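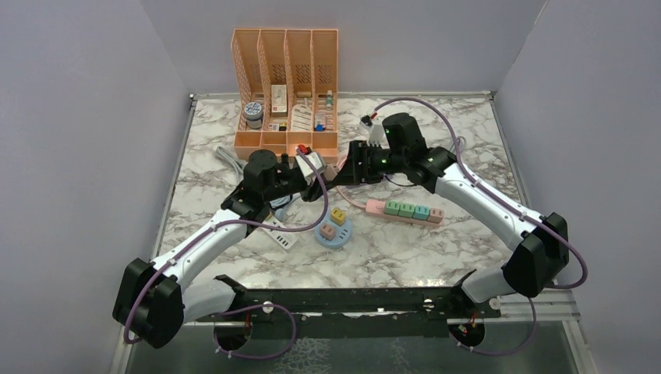
Emiliano Salinas asks whether a success rate means anything when the same people collect the demonstrations and judge the trials. We receive this remark often, and it is a fair one. In Barua the person who judges a trial does not know which policy was running. The judge sees only the final state of the table and a written rule for the task.

Home Project Data FAQ Contact

Barua: Frequently Asked Questions
Updated 12/6/25

What is the subject of the project?
We study how two arms can learn to handle plugs, cables and power strips together. The policy is trained on demonstrations by human operators. It gets camera images and joint positions, and it gives a short sequence of joint targets for both arms.

How many demonstrations do you have?
The present release has 2,509 demonstrations, recorded by five operators. Failed attempts are kept in a separate folder and were not used for training.

Why two arms for a plug?
A power strip that is not fixed moves when you push on it. With one arm, our early policy pushed the strip along the table and the plug never went in. With two arms, one can hold while the other inserts. The difficult part is the timing, and most of our failures come from there – one arm lets go too early, or both arms wait for each other.

Do you put extra objects on the table?
Yes. The layout is changed between episodes, and things which have no role in the task stay within reach. 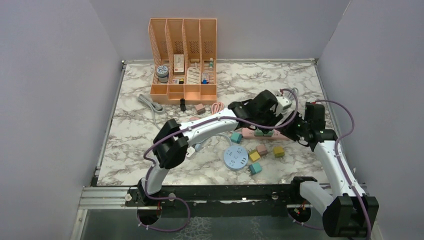 We also trained one policy on a clean table only, for comparison. It did well on the clean table and badly with clutter, mostly because it went to the wrong cable. The policy trained with clutter was a little slower in both conditions, and we accept this.

How do you report results?
Each policy is trained three times with different random seeds. We give all three results and not only the best one. If an operator touches the table during a trial, this trial counts as a failure.

Does the policy work with a cable it has never seen?
Sometimes. Thin cables of a new color are usually fine. Stiff cables are still a problem – they spring back after the gripper opens, and our demonstrations contain few examples of this.

Can I use the data with other arms?
You can, but the joint positions will need conversion. Chaminda Cassim maintains the conversion script, and corrections to it are welcome through the contact page.

3 comments 5 shares

This site uses cookies to remember your settings. Accept Decline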